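Barn notebook, November, evening

Skusten worked in the indoor this morning, 7:30 start, before the lesson horses came in. Stiff to the left again for the first ten minutes. Walked him on a long rein, then shoulder-in down the long side at walk until he stopped leaning on my inside leg. Trot was better after that. Canter left was flat. I kept it short and ended on a decent transition down.

Girth is up one hole from last month. Hartmut Lammers looked at the saddle and thinks the tree still fits but wants more flocking behind the left shoulder. He'll take it with him next visit. Until then use the half pad with the front shim in, left side only.

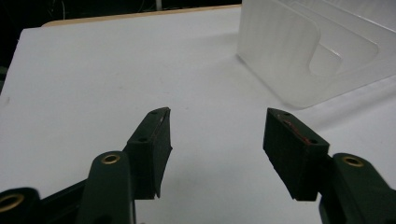

Lodach had 3 sets of raised poles, 4 poles in each. He knocked the last one every time on the right rein and left it alone on the left. I moved it out by half a foot and he was clean. Birgit rode him after me and had the same thing happen, so leave the distance where it is now. Don't raise them yet.

Daza – day off, hand grazed. Hind leg filling was down by noon. Hildegard Diekmann cold hosed it again at 4 and says no heat. Trot her up tomorrow on the hard track before deciding about work.

Weight tape on Fillel reads 394 kg. I want him a bit heavier going into winter. Lụa is putting him on a third hay net at night, no change to hard feed.

To do:
Order clips for the heavy rugs
Ask Ottó about the footing by the far door, it's deep again
New bit for Lodach, same mouthpiece, loose ring
Move Skusten's lunge session to the afternoon, he's fresher in the mornings and I would rather be on him for that

Farrier is due for all of them next week except Daza.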